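# Chapter 6: Boards, Trestles and the Temporary Table

By the end of this chapter you should be able to:

- name the parts of a simple trestle and say which of them carry the load
- set out the pieces of a small table before you begin to put it together
- explain why a board that is lying flat and a board that is leaning must be treated differently
- choose a sensible place for the things you are not using

You will need a pencil, a tape measure and the worksheet from Chapter 3. The questions come after section 6.4.

## 6.1 A table that does not stay

Most furniture in a house is made to stay where it is. A wardrobe may be moved two times in its life, and a kitchen table not much more often. The trestle table belongs to another family. It is put up when it is needed and taken down when the work or the meal is over, and between these moments it is only a few pieces of wood against a wall.

In the market hall at Sutgate, where I taught my first courses, the sellers put up 50 such tables in the morning and took them down again in the afternoon. Not one of the tables had a screw between the top and the legs. The weight of the board kept it in place, together with two thin strips under the board which stopped it from sliding. When I asked an old seller how long his table had served him, he said that the top was his third, but the legs were his father's.

This is a good reason to begin with trestles before we come to fixed frames in Chapter 7. The parts are few, and each of them has one clear task. A student who understands why a trestle stands will later understand many other things, for example why a chair begins to shake when one crossbar comes out of its hole.

**Key words**

*Trestle:* a support with legs and a horizontal bar, used to hold up a board.

*Crossbar:* a bar which joins two legs and keeps them at the right distance.

*Top:* the board that is laid on the supports. In this book the top is always a separate piece.

*Spread:* the distance between the feet of a trestle, measured on the floor.

## 6.2 Setting out the pieces

Before anything is lifted, the pieces should be where the hands can find them. Beginners like to start at once with the top, as it is the biggest part and looks the most like a table. Then they stand with a board in both hands and look for the legs.

I advise the following order. First clear the floor in the middle. Put the small things up and away: on a rail, in a basket, in a box at the back. Then bring the supports, and open or stand up each one to see that no crossbar is loose. Only then bring the boards. If there are two boards, decide which is to be used first, and let the other one wait in a place where it cannot fall on a person's feet.

The material of the board also matters. Plywood is a good choice for a first table. It is made from thin sheets glued across each other, so it bends less than a solid board of the same thickness, and it is light enough for one person if the size is modest. Its corners are weak, however. Do not let a plywood sheet drop on its corner — the layers open, and they are difficult to close again well.
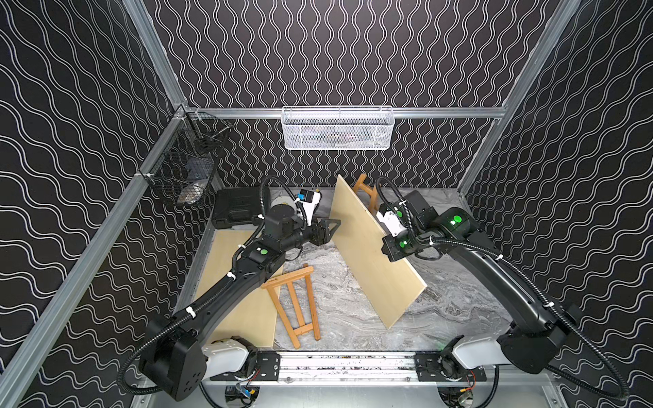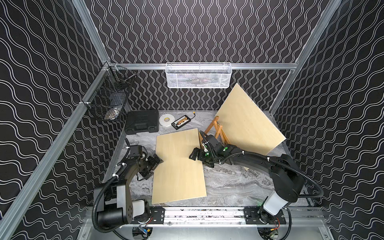

*Figures 6.1 and 6.2. Light plywood boards and wooden supports on a marble-patterned floor. In both figures one board lies flat and another stands tilted.*

## 6.3 Flat boards and leaning boards

A board lying flat is at rest. It takes a lot of floor, and somebody may step on it, but it will not go anywhere. A leaning board is different. Its lower edge pushes outward along the floor, and only friction holds it there. The smoother the floor, the less friction there is, and the steeper the board should stand.

You can test this without any danger. Take a hardcover book and lean it against a cup on a table. Move the lower edge away from the cup, a little at a time, until the book slides down. Now repeat the test with a kitchen towel under the book. Write both distances in your worksheet.

Look again at Figure 6.2. The tilted board leans at a steep angle against a small trestle stand. A support of this kind is itself a light object, so with a heavy board we must think about two questions: whether the foot of the board can slide, and whether the stand can be pushed over.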